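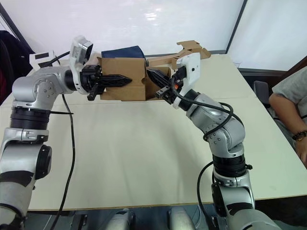 Sizwe Nkosi kept saying that a demo only shows you the run they wanted you to see, and I had no answer to that.

August 2020, open day at Gosach. Packing cell, two arms, one carton with something navy in it. They quote 45 seconds a box. Cinzia asked for the failure rate and got a brochure.

Not convinced - one open flap held up by luck or by planning, can't tell which. Ask for 7 runs in a row, our cartons, our tape. Trinia trial stays on hold until September.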